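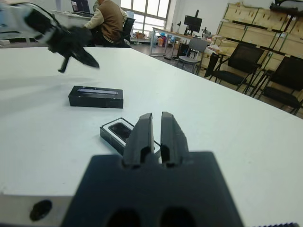

If you're selling an old phone, put it back in its original box before you do anything else. I've sold or passed on a lot of phones over the years, and a boxed one always gets me quicker replies than a bare one in a sandwich bag. The trouble is that most of us shove the boxes in a closet and forget which phone goes in which (guilty!). So now I do it all in one go on a big clear table, with the box open and the phone sitting inside where I can see it, and the next box kept shut until I get to it.

What you'll need
A table, a soft cloth, a pencil, some sticky notes, and the boxes. I also keep a little notebook, but my friend Vichien Wattanapong does the same thing on his laptop and it works fine.

Step 1: Wipe and reset
Back up the phone, sign out of your accounts, and do the factory reset. Take out the SIM card – I once mailed one to a buyer in Darley and had to beg for it back. Then switch the phone off and give the screen a good wipe.

Step 2: Match the box to the phone
Look for the label on the box and compare the model number and the storage size with what you wrote down before the reset. Don't go by color or size, because plenty of black boxes look the same from across the room. If nothing matches, leave that phone unboxed and say so in your listing.

Step 3: Fill it from the bottom up
Cable and paperwork go in first, then the tray if your box has one, and the phone goes on top with the screen facing up. It should settle in without any pushing. If it sits too high, lift it out and check for a folded leaflet underneath. I keep one box open at a time and work toward the middle of the table so nothing gets nudged off.

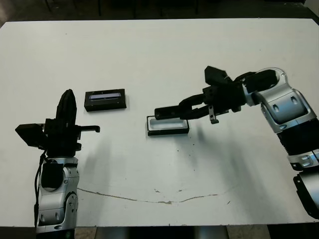
Step 4: Put the lid on
Line up the lid and let it slide down by itself. It can take a few seconds on a snug box, so be patient! Press the corners only if it stops halfway.

Step 5: Label and store
Stick a note on the end with the model and the date you reset it, and pencil the asking price on the back. My last one went for $102 after I'd listed it at 108, and I was happy with that. Store the boxes flat, somewhere dry, with the notes facing out.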